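Picking cell at the Orkska returns building: questions from staff
Updated May 19, 2021

These questions came in through the break room box and at the two shift meetings. Answers were put together by Marisol Rivadeneyra (operations) and Rigoberto Echeverri (maintenance). If yours is missing, ask either of us.

What work is the robot going to do?
Mixed-item picking from returns. It takes single items out of a metal bin and moves them to a second bin, where they get scanned and sent on to a shelf or to inspection. Today that step is done by hand at stations 3 and 4. Station 3 changes over in July. Station 4 stays manual.

Is anyone losing their job over this?
No positions are being cut at this site. Four people now rotate through station 3. Two of them will run the cell, one on each shift, and the other two move to inspection, where we have been short since winter. Pay grade stays the same or goes up. Nobody goes down a grade.

Who decides who moves?
You do, first. Sign-up sheets go by preference, then by seniority. Talk to Jairo Urrego on first shift or Vija Dambrauskienė on second.

What does the cell operator do all day?
Loads bins, clears items the gripper can't get hold of, checks the scan log and swaps out damaged bins. You will also decide what shouldn't go in at all. Leaking containers, broken glass and anything over the weight limit still go straight to the manual table.

Why are the test bins so mixed?
Because returns are mixed. A bin of identical boxes would tell us very little. The trial bins get soft things, hard things and odd shapes together, and they are not filled to the top. Cloth is harder for a gripper than it is for a hand, since it folds differently every time, and small toys with rounded tops are also slow. Expect both to make up most of what you clear by hand.

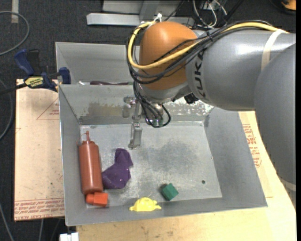

How fast is it compared with a person?
Slower. In the last full trial the arm moved 486 items over one shift. A person at station 3 does some 700. The arm's number should come up, but the July plan is built on the current one. Nobody will be asked to make up the difference at station 4.

Can I reach into the bin while it is running?
No. Press the stop, wait for the light to go steady amber, then open the gate. This applies when the arm is standing still too, as it may only be waiting for its next move. Reaching in without a stop is treated the same as bypassing a guard on the conveyor.

What if it drops something or gets stuck?
Stop the cell and clear it. If the same fault comes back three times in an hour, call maintenance and work from the manual table until someone gets there. Don't pull on the cables along the arm to free anything. Don't restart the cell for somebody else unless they are standing next to you.

Will the cell be used to track how I work?
The scan log records items, faults and stop times. It does not record who pressed the stop. Stops are not counted against anyone, and supervisors have been told this in writing.

What training is there?
17 hours, paid, spread over two weeks. The first part is safety and lockout. The rest is at the cell with Aldo Cirillo, who set up the trial. You need to pass the lockout check before you get a gate key. If you don't pass the first time you can take it again the next week.

I have a wrist restriction. Can I apply?
Yes. Loading is done from a cart at waist height, and there is less repeated gripping than at the manual stations. Bring your current restriction form so we can go over the clearing work with you.

Is there going to be a second cell?
There is no order for one. We will look at the results after the first 200 shifts and share them at a staff meeting before anything is decided.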